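Stodell Small Bubble Wrap: review

Posted 2025-09-27 by Bimla Prajapati
Filed under: Moving and storage

I never thought I'd have a favourite bubble wrap. I've bought it from the post office, from the pound shop, from the big shed on the ring road where you also get the boxes, and I'd always thought of it as one of those things like bin bags where you pick up whatever is nearest the till. Then we moved house in July, I got through an alarming quantity of the stuff, and now I have opinions!

The one I want to tell you about is the Stodell small bubble, the clear one. They do a large bubble version too, and I used a bit of that for lamps and the mirror from the hall, but it's the small bubble that I've gone back and bought again, so that's what I'm reviewing.

A bit of background first. We had a whole kitchen to move, including my grandmother's dinner service (Ledesma, white with a green rim, no longer made as far as I can tell, and I have looked). I made a packing list for the kitchen alone and it ran to 121 lines. My sister laughed at me for it until she was the one trying to find the gravy boat. I'd budgeted for newspaper with a bit of bubble wrap for the good things, and I changed my mind on the first evening when I'd done one shelf of glasses and my hands were black up to the wrist. Everything wrapped in newspaper has to be washed at the other end. You save money on the wrapping and pay for it at the sink.

So, on to the wrap. It's thin enough to fold properly round something, and that was the first thing I liked. A lot of bubble wrap fights you. You get it round a cup, you reach for the tape, and it springs open like an umbrella. The Stodell sheet has a soft feel to it and a piece cut to the right size will more or less stay where you put it for the few seconds it takes to find the end of the tape. With cups I tuck a corner down inside, roll the cup along, and tuck the last corner in as well, and half the time I don't bother with tape at all.

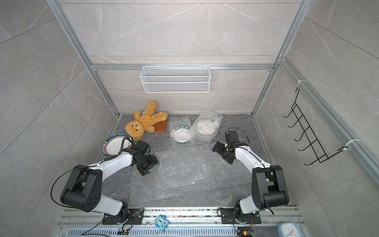 I do all my wrapping flat on a worktop. I know people who kneel on the carpet with the telly on, and good luck to them, but my knees have views on that. You want a hard, clean surface at a decent height, with the sheet spread out in front of you and the things waiting to be wrapped pushed to the back. Bubbles down or bubbles up? I go bubbles up, so that they end up against the china, and I've had this argument with enough people to know that I won't convince anyone who does it the other way.

It cuts beautifully. Ordinary kitchen scissors, half open, and you can almost slide them down a row. The rows are nice and regular, so you can follow one as a guide and get a straight edge without measuring anything. The roll I bought wasn't perforated (there is a perforated one, a bit dearer) and after a box or two I was glad, as I wanted all sorts of odd sizes. A long thin strip for a teapot spout. A little square to go between saucers. If you're doing nothing but books and picture frames you might prefer the perforations.

And the bubbles stay up. I had a roll of Kedine for the previous move and it was a good price, it really was, but a fair few of the bubbles were flat by the time I'd unrolled it, and a flat bubble is a bit of plastic film. With the Stodell I found the odd soft one at the very outside of the roll, where it had been leaning on something in the shop I expect, and after that they were fine.

How I did the plates

Somebody always asks in the comments, so I'll put it in now. Dinner plates go on their edge in the box, like records. I used one sheet per plate, laid out as a diamond, plate in the middle, corners folded over like an envelope. Then they go into the box in bundles of four, with another wrap round the whole bundle, and the bundle gets tape. Four is as many as I can comfortably lift in one hand while the other hand is holding the box open. Side plates I did the same way. Bowls nest, with a square between each one, and then the stack gets rolled up.

Crumple something in the bottom of the box before anything goes in. I used the offcuts for that, all the crumpled ends and silly shapes, so very little went to waste. The same again on top, and if you shake the box gently you shouldn't hear anything at all.

Out of the whole kitchen I had three casualties. One was a glass I'd dropped myself before it got anywhere near a box, one was a saucer that already had a crack in it, and one was a jam jar lid, which hardly deserves a mention. The Ledesma plates all arrived, every one, and I'm not ashamed to say I sat on the new kitchen floor and had a little moment over them.

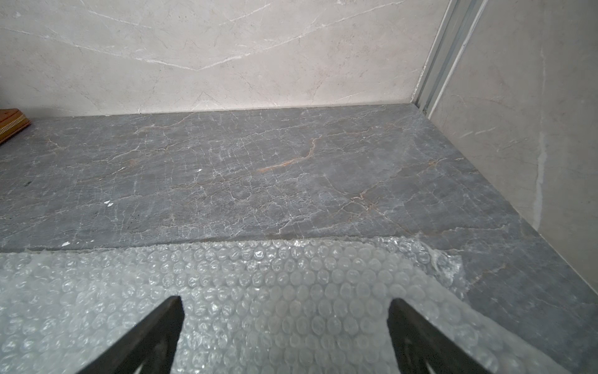
Clear bubble wrap on grey stone - you can see the stone right through it.

The clearness matters more than I'd have guessed. I'd bought a cheap tinted one once, and by the end of the evening I had a heap of greenish lumps and no idea which was the milk jug. With clear wrap and only one layer round, you can generally make out what's inside, and you can certainly see the colour of it. When we were unpacking I could tell the green-rimmed plates from the everyday ones without undoing a single parcel. Two or three layers and it gets foggier, of course.

It's kind to surfaces, too. Our new worktop is a polished stone and I was nervous about putting heavy pans down on it before I'd worked out how easily it marks, so for the first week there was a sheet of this laid out as a sort of landing mat. Not for anything hot, obviously! But for unpacking a box of cast iron it was perfect. I still get a piece out when I'm sorting the high cupboards and bringing things down in armfuls.

What I don't love

It slides. Smooth side down on a polished top, it will wander off while you're trying to fold it, and a heavy dish on one corner will tow the whole sheet towards you. I ended up holding one edge down with a tin of tomatoes. A damp cloth underneath works as well, though then you have a damp cloth in your packing.

The cardboard core is flimsy. Mine had gone oval before I was halfway down the roll, so it wouldn't turn on the broom handle I'd rigged up between two chairs (I was so pleased with that, too). In the end I stood the roll on its end in the corner and pulled lengths off it that way.

The tape question. Brown parcel tape sticks to it ferociously and you will tear the wrap getting it off, so if you hope to use the sheets again, get a low-tack paper tape. I got mine from Resine, the little hardware place by the station, and it peels away cleanly if you do it slowly. It does cost more than the brown.

And it's plastic, there's no getting round that. I felt better about it once I'd decided to treat it as a thing to keep. All the decent sized sheets are now folded flat in a suitcase under the spare bed, and they've already been out again for Christmas baubles going into the loft and for a vase I posted to my aunt. My neighbour has borrowed a bagful for her own move. A few sheets are on their third outing and have lost a bubble here and there, and they still do the job.

Small bubble or large?

For anything you'd eat or drink from, small. It follows the shape of things. The large bubble is better at filling space and it's what I'd choose for a lamp base or round the outside of a picture, but on a teacup it's like trying to wrap an egg in a duvet. If you only want to buy one roll, buy the small and double it up for the big things.

Paper alternatives - I did try some of that honeycomb paper which stretches out as you pull it. Lovely to look at, and I'd happily use it for a present. For plates standing on edge in a heavy box I wanted more between them. I may be doing it an injustice, and if you've moved a whole kitchen in it I'd like to hear how it went.

Would I buy it again?

I already have. The second roll was for my mother-in-law, who is downsizing and has more sherry glasses than any one person could need, and we've been doing a cupboard every Sunday. She was a newspaper woman all her life and I'm delighted to report that she's now cutting her squares to size in advance and keeping them in a shoebox by the kettle.

Four stars from me. It would have been the full five with a proper core in the roll. I'm off to do the last of her decanters, and if anyone has a good method for wrapping the stoppers, please do put it in the comments.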